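What Is Everything on the Kitchen Counter For?

A kitchen counter is the flat top where people get food ready. It has to be strong, easy to wipe and big enough to work on. Most counters also end up as the place where useful things are kept, because it is quicker to reach for a jar than to open a cupboard and hunt for it.

In this explainer we look at one counter and find out what some of the things on it do.

Machines that make toast

A toaster and a toaster oven both brown bread, but they are built differently. In a toaster the bread stands upright in a slot. Thin wires beside it get very hot and glow, and the heat dries and browns the outside of the bread. Some toasters have short slots, and some have one long slot that can take a big slice from a loaf.

A toaster oven is more like a small oven. It has a door at the front and the food lies flat inside, so it can heat things that would never fit in a slot, such as a piece of cheese on toast. The slots on the side of the case are vents. They let hot air out.

Why does bread turn brown? When the outside gets hot enough, the sugars and proteins in the bread change into new substances with a brown colour and a toasty smell. Water boils at 100 degrees Celsius, and bread has to get hotter than that before it browns well. This is why boiled food stays pale and toasted food does not.

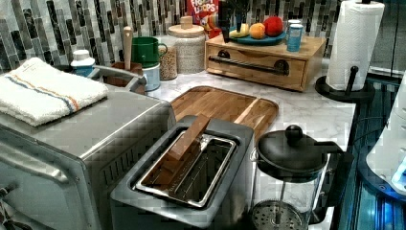

A toaster with one long slot, with a cutting board behind it and a French press to the right.

The coffee maker with a plunger

A French press is a glass jug with a lid, a knob and a metal filter. Ground coffee goes in first, then hot water. After a few minutes a grown-up pushes the knob down. The filter has tiny holes, so the liquid passes through but most of the coffee grounds are trapped at the bottom.

A filter works by size. Anything smaller than the holes gets through and anything bigger is stopped. A sieve and a tea strainer do the same job.

Boards, grooves and stone

People cut food on a board so that the knife does not scratch the counter. Wood is a good choice because it is softer than a knife blade and does not blunt it too fast. Some boards have a groove cut all the way round. When you slice a tomato or an orange, the juice runs into the groove and stays there.

The counter in these pictures is white marble with grey veins. Marble is a rock. It began as limestone, which was squeezed and heated deep underground for a very long time. The veins come from other minerals that were mixed in. Marble feels cool to touch, and bakers like it for rolling out pastry - but lemon juice and vinegar can leave dull marks on it, so spills should be wiped up quickly.

The wall behind the counter is covered in tiles. This part of a wall is called a splashback. Tiles have a hard surface, so splashes can be wiped off before they stain.

Keeping food in the right place

Jars and canisters have lids to keep out air, damp and insects. Dry foods such as rice, lentils and oats last for months if they stay dry. A glass jar lets you see how much is left. A canister you cannot see through needs a label, and it also keeps out light, which can spoil the taste of tea and coffee.

Fruit such as apples and oranges can be kept out on a plate or in a bowl. Air can move around it there, and people are more likely to eat fruit that they can see.

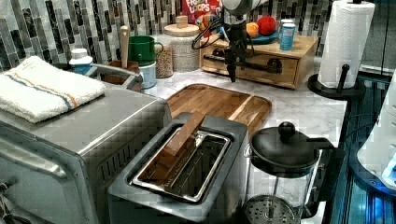 An orange and an apple on a blue plate, on top of a small wooden chest of drawers.

A small chest of drawers makes use of the space above the counter. Little things can go in the drawer and something else can stand on top. Spoons are often kept upright in a pot with their handles sticking up, ready to grab.

Words to know

Canister: a container with a lid, used for dry food.
Filter: something with small holes that lets liquid through and holds back solid bits.
Splashback: the part of a wall behind a counter or sink that is covered to protect it.
Vent: an opening that lets air in or out.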